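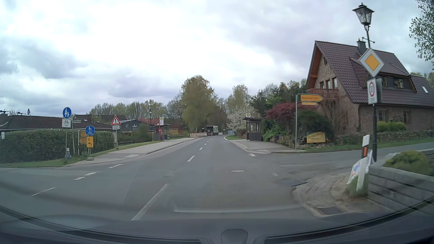
A two-lane road under a cloudy sky, with a hedge on the left.

Product Review: Eneleck Missing Persons Response Kit, Second Edition

The Rerton Center for Religious Minorities reviews materials used by congregations, relief agencies and family associations whose members live or work in areas of armed conflict. The present review concerns the second edition of the Eneleck Missing Persons Response Kit, released in May. The publisher supplied one copy at no charge. A second copy was purchased by the Center at the regular price.

Contents and purpose

The kit is designed for the first weeks after a member of a religious community has been abducted or has disappeared. It consists of a bound handbook, a set of carbon-backed contact logs, a folder of model letters and a memory card with the same forms in editable format. The handbook is printed in English and Arabic on facing pages. A Kurdish text is provided on the card only, and a Syriac text has been announced for a later printing.

The intended user is a parish, a mosque office or a small charity without security staff. The kit does not offer instruction in negotiation, and the opening chapter states that contact with captors should be left to the authorities or to persons the family has formally appointed. The Center considers this the correct position.

Method of review

The kit was sent to three partner offices that had handled at least one abduction case. Each office worked through a past case on paper using the kit forms and returned written comments. The Center's staff then compared the handbook with the Ó Briain guidelines on family liaison, which remain the reference most of our partners use, and with the Mokell field folder, the nearest comparable product.

Findings

The contact log is the strongest element. Every call is entered on a numbered sheet with space for the time, the number displayed, the exact words used and the name of the listener. The carbon copy stays with the family. In two of the three offices, the original case had been complicated by conflicting memories of early calls, and both concluded that a log of this kind would have helped the investigating officers.

The model letters are of mixed quality. Those addressed to police commands and provincial offices are brief and correct in tone. The letters to news organizations are weaker. They invite the family to describe the missing person's religious work in detail, and one letter has a blank line for the name of the person's congregation. In a number of cases known to the Center, publicity of that sort raised the demand or placed relatives at risk. The warning on this subject appears in an appendix on another page, and it should be printed on the letter itself.

The chapter on cooperation between communities is new to this edition and is welcome. It recognizes that information often comes through neighbors of a different faith, and that such neighbors may need their names kept out of every written record. A coding sheet is provided for the purpose. It is simple enough to use under pressure, although the key should be stored apart from the kit and the handbook does not say so.

The section on the period after release is short. It covers medical care and identity documents and leaves out employment, schooling and the question of whether the family should move. The Mokell folder gives these matters a full chapter.

Practical matters

The handbook lies flat when open and the binding held up well. The Arabic type is small, and one office asked for a larger setting for older readers. Files on the card opened without difficulty on older computers. The card is not encrypted. Offices that store completed forms on it should add their own protection before the card leaves the building.

Availability

The first printing was 3,000 copies, of which 700 were set aside for free distribution to communities in affected provinces. Requests are made in writing to Eneleck, and our partners received replies by the following Friday.

Assessment

Recommended, with reservations. Offices that already hold the Mokell folder may wish to order the contact logs separately and wait for a corrected set of letters. The Center has sent its comments to the publisher and will add any reply to this page.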